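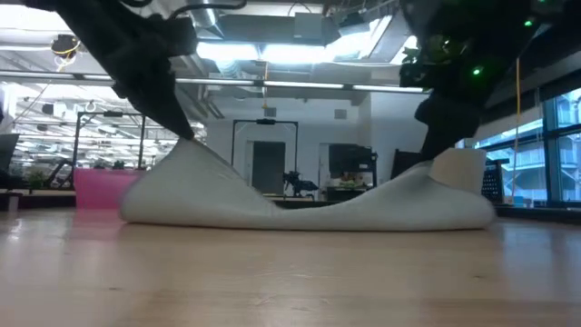

Off-white cloth on one of the finishing room tables, Plotthorpe open day.

Quick write-up before I forget it all. Got to Plotthorpe late, parking was the usual, missed the welcome talk and went straight round to the linen side with group 2. Jolán Vörös took us. Fast talker, knows her cloth, no microphone.

Weaving shed first. 41 looms on the books, not all running. Loud. Ear plugs in a tub by the door, take two pairs, the first ones I had fell out.

Then finishing, much calmer. White walls, windows down one side, wooden tabletops with a proper shine on them. I want that table. A couple of little dark marks in it but smooth, nothing for the fabric to snag on. Bright pink bin just past the end and some plants behind, cheerful enough. Black perforated crate at the back, same sort I use for offcuts at home.

Cloth is the thing though. Pale, takes a fold in big soft rounds then goes nearly flat where it drops to the table. Jolán says they check the drape before hemming and again after, I didnt catch why twice. The plain one is called Miten, the heavier one Rornell. Handled both at the sample rack. Rornell for tablecloths, Miten for tea towels, that's my view anyway.

Seconds shop: cash only!! 40 for a tablecloth length, cheaper if you take teh end of a roll. Queue out the door by three. Bought two, wish I'd bought three.

Tea room fine, scones gone. Next open day is in May, tickets limited to 200, book early and wear flat shoes.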